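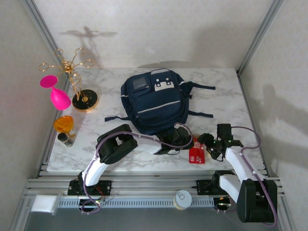

Hultard two-arm kit on my bench, backpack in the middle.

Hultard Two-Arm Bench Kit
11 June 2021 | by Gajdoš
Print | E-mail

I put my first one together in April and I love it — two arms, rails and mounting plates, all for 800 dollars! A second arm by itself is 300. Bring your own table (mine looks like marble, very fancy). Gray walls not included.

We use cookies. OK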